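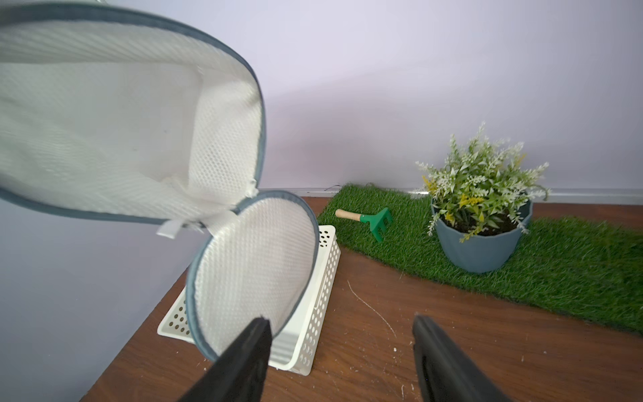

The laundry bag at the Petska bench, unzipped, with one finger of the gripper on the mesh.

Laundry news, then. Sudheer Thampi has been driving the arm by remote since May, teaching it to handle a mesh wash bag, and his tally stands at 398 demonstrations. The plan calls for 400, so expect cake. Each run is saved, even the ones where he mutters. Mesh is a miserable thing to pinch when you can't feel it, and Sudheer says his first 16 tries should be kept from his mother. Training on the full set starts once he's done. Anyone who'd like a turn at the controls can book one of the 4 spare slots at the Petska desk.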